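Barnabás Bodnár
Jan 5, 2018

Going to post a bit about salt this year. My doctor asked me to cut back and I said I'd write it down as I go.

1/ I started by reading labels. The canned soup I have for lunch is 1,047 mg of sodium per can. I'd been eating it most days since May.

Green marble pattern in both.
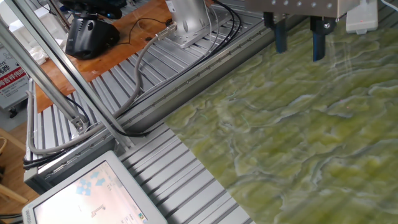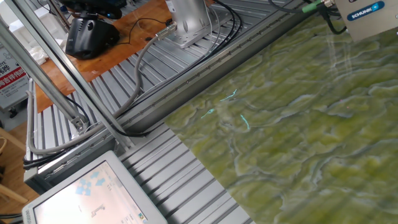

2/ Switched to dried beans. I cook a pot with onion and bay leaf and it lasts me almost 19 meals if I freeze it in small tubs.

3/ Bread was the surprise. Two slices of my usual loaf had more salt than a bag of chips. The bakery in Anuswood makes one without salt but it goes stale fast, so I slice and freeze that too.

4/ Mai asked if I miss it. For the first week, yes, mostly on eggs. Lemon juice and black pepper help. Vinegar on potatoes is good.

5/ I'm 59 and I take blood pressure pills. If you do too, ask before buying a salt substitute. Some have potassium and mine was a no.

6/ Soup recipe next.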